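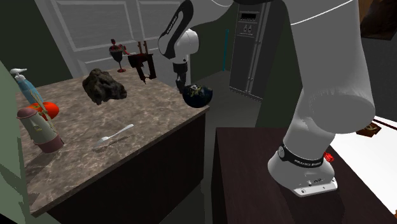
Planning and budget questions for a first robot arm

Last revised in March. Questions are collected from customers of Skodlow and answered by Preben Oddsson, planning desk.

Do we need to buy the arm before we can start?
No. Most of our customers begin in simulation, with a model of the arm, the gripper and the room where it will work. It is wise to spend the first two months there. You learn if the arm can reach what you want it to reach, and changing a cabinet in software costs you only an afternoon.

What should be in the simulated room?
Things of different shape and weight. A ball, a spoon, a pitcher and a pump bottle ask very different things from a gripper with two fingers. Please put also the large furniture and the doors, also when the arm will never touch them. One customer in Stokwood left out the refrigerator and later had to move the whole base.

Can the arm stand on a cabinet we already own?
Sometimes. In simulation every cabinet is perfectly stiff if you do not tell it otherwise. In a real room, a light cabinet will shake when the arm stops quickly. Ask the arm supplier for the mounting loads in writing, and show them to the person who builds your furniture. If you are not sure, plan for a separate steel stand.

How much should we put aside besides the price of the arm?
We advise 44 percent of the arm price for the first year. This is for the gripper, mounting, cables, safety work, training and shipping. Customers are often surprised by this number, but the ones who budgeted less came back to ask for more money before the summer.

Is the gripper included?
Usually it is not. In our quotations the gripper has its own line, so you can compare. A two-finger gripper is a good first choice for household objects. Spare finger pads are cheap and you should order 2 sets with the gripper.

Which computer do we need for simulation?
A desktop with a good graphics card is enough for one or two people. If you want to run over 500 trials in one night, rent machine time for the first project and decide about buying later. The Bandex planning sheet has a tab where you can compare rent and purchase.

Can we trust the results from simulation when we plan the purchase?
For reach, layout and working space, yes, if your measures are correct. For grip force and sliding, be careful. Smooth and round objects behave differently in reality, and I would not sign an order on these results alone. Ask for a loan gripper and try with your own objects.

Do you sell the arms?
We do not. We write the plan and check the offers. Delivery and installation go through Bjarnason or another installer of your choice.

How long is a quotation valid?
Our planning quotations are valid until the end of the next month. For hardware prices, please look at the date on the supplier's offer. Shipping is the part that changes most.

What do you need from us for a first meeting?
A floor plan with measures, the ceiling height, a list of objects and the budget you have in mind. A hand drawing is fine.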